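Bencombe Feng Shui Compass (Luo Pan), 8 inch

The Bencombe is the middle size in our Andham range of feng shui compasses. It is made for people who want to take a proper reading of a house or flat and find the standard bagua map too general for the job.

The needle sits in a sealed housing at the centre of a turning dial. The dial carries 5 rings, starting with the eight trigrams and moving out to the 24 mountains, with plain degrees on the outer edge. All markings are in English and Chinese. Two red threads cross the dial at right angles, and you read the direction where the thread passes over the rings.

What you get

Compass with square base
Spare red thread, enough to restring the dial twice
Cloth bag with drawstring
Printed booklet, 47 pages, covering readings for the front door, the bedroom and the desk

Taking a reading

Stand at the front door facing out and hold the compass level at waist height. Keep the base square to the door. Turn the dial until the needle lines up with the mark underneath it, then read the ring you need. Take 3 readings, moving a step or two between each one. If they differ by more than a few degrees, something metal is pulling the needle - radiators, steel lintels and parked cars are the usual causes. Move further off and start again.

For a desk, stand behind the chair and face the way you would sit. Phones, speakers and laptops should be well out of the way.

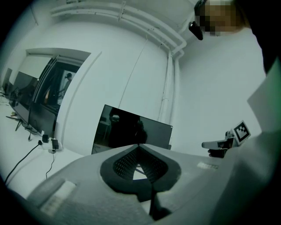
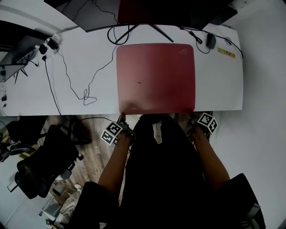 The booklet gives a page to each of the eight facing directions, with the element and colours that go with it. It does not cover flying stars. If you want those, the larger Stasiv compass has the extra rings and its own guide.

Care

Wipe the dial with a dry cloth. Store it flat and away from magnets, including the clasps on some handbags and tablet cases. The needle housing cannot be opened, so please send the compass back to us if a bubble appears.

Delivery and returns

Orders placed before noon go out the same day, Monday to Friday. Unused compasses can be returned within a month. The Prurel carry case is sold separately and fits this size only.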